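The Clockmaker's Winter

The Clockmaker's Winter is a 2019 drama film written and directed by Niilo Halonen. It stars Martti Tuominen as a widowed clock repairer who is asked to restore the tower clock in the town where he grew up. The film was produced by Kemppainen and released in theaters by Pallolent on Dec 13, 2019. It runs 154 minutes.

Plot

Arvid Gaton, a clock repairer in his seventies, receives a letter from the town council of Wovbridge, which he left as a young man after a falling-out with his brother. The council wants the tower clock running again before the new year. Arvid takes the job for the money and moves into a room above the bakery.

He learns that the clock stopped the same week his brother died, and that his niece, Elsa, has refused to let anyone from the town touch it. She lets Arvid into the tower only after he agrees to work without an assistant. Much of the middle part of the film takes place inside the tower, where the two talk while Arvid takes the movement apart. Elsa slowly works out that her father had written to Arvid for years and that the letters were never answered. In the final act Arvid finishes the repair but leaves Wovbridge the night before the clock is to be started. Elsa starts it herself.

Cast

Martti Tuominen plays Arvid Gaton. The part of Elsa went to a stage actor making her first film. Most of the townspeople were played by residents of the village used as the main location - the baker in the film ran the real bakery on the square.

Production

Halonen wrote the first draft as a radio play, which was never broadcast. He expanded it after Kemppainen bought the rights, adding the character of Elsa and moving the story from summer to winter. Tuominen was cast early and had a hand in rewriting several of the tower scenes.

Filming began in September and took 74 days. The tower interior was a set, built in a former grain store, with a clock movement assembled from old and newly made parts. Tuominen took lessons in clock repair for the role and did nearly all of the handwork seen on screen. Snow was late that year, and the closing scenes had to be put off twice.
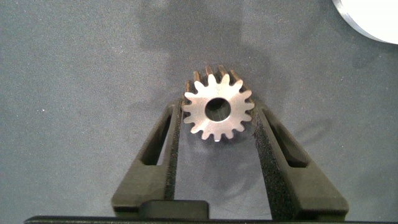 A metal spur gear with a round center bore.

The score uses a string quartet and a harmonium. Halonen asked that no music be heard in the tower until the last scene, and the sound of the clock parts was recorded separately after filming.

Release

The film opened on 185 screens. Pallolent had planned a shorter version for television, but Halonen objected and the full cut was shown over two evenings instead. A home video edition followed with a commentary by Halonen and Tuominen and 3 deleted scenes, one of them an alternate ending in which Arvid stays in town.

Reception

Reviews were mostly favorable. Critics praised Tuominen's performance and the scenes between Arvid and Elsa, while the length drew complaints, especially the first hour. Some reviewers also felt that the unanswered letters were explained too late in the story.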